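4.2 Where small parts are kept

The interviews turned to storage more often than we had planned for. The question guide had a single item on it, placed near the end, but most participants brought it up on their own when asked why a repair had been put off. A missing screw or a lost fuse was mentioned more often than a lack of skill. This was true in both towns, though the wording differed. People in Plendotville spoke of things being "somewhere in the house," while people in Jivport tended to name a room and then say they had not looked there.

We sorted the storage places that participants named into three groups. The first is the mixed container: a jar, a biscuit tin, a kitchen drawer that also holds string and batteries. The second is the original packaging, kept with the item or with its manual. The third is the divided container, which has separate compartments for separate kinds of parts (Figure 3). Homes often used more than one group. A household might keep picture hooks in a divided container and everything left over from flat-pack furniture in a bag under the stairs.

Participants with mixed containers described searching as part of the job. Several tipped the contents onto a newspaper or a tray and picked through them by hand. They did not always see this as a problem. Two of them said the search was how they remembered what they owned, and one had found a replacement chair foot that way while looking for a washer. Those who used divided containers gave shorter accounts of finding a part and longer accounts of putting parts away. Labels were uncommon. Where they existed, they had usually been written when the container was new and no longer matched what was inside.

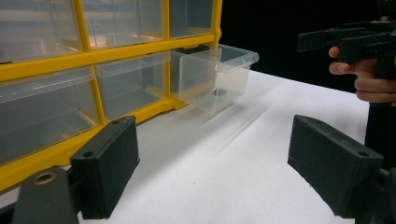
Figure 3. A divided container with clear drawers.

Rathnayake, commenting on a draft of this section, objected that we had treated sorting as a cost paid once, at the start, when in most homes it is paid again every time a repair leaves parts over. On that view the fair comparison is between the time spent searching before a job and the time spent tidying after it, and our interviews asked only about the first. We accept the point. The diary sheets do include a line for clearing up, and we went back to them for the figures below.

Of the households that returned complete diaries, 14 used a divided container as their main storage and 11 used a mixed one. The remaining 9 relied on original packaging and are left out of the comparison, as most of them recorded no search at all. Clearing-up time was entered less carefully than search time, and some participants left the line blank on days when they had clearly finished a job. For this reason we report the direction of the difference and give no averages. Households with divided containers searched for less time and tidied for longer. When the two were added together, the gap between the groups was small.

The type of home mattered too. In the Ritlow apartments, where there is no garage or basement, participants kept fewer leftover parts of any kind and bought new ones when needed. They also threw away spare fittings sooner, often on the day the furniture was assembled. We return to this in Section 5, where disposal is considered alongside the cost of replacement parts.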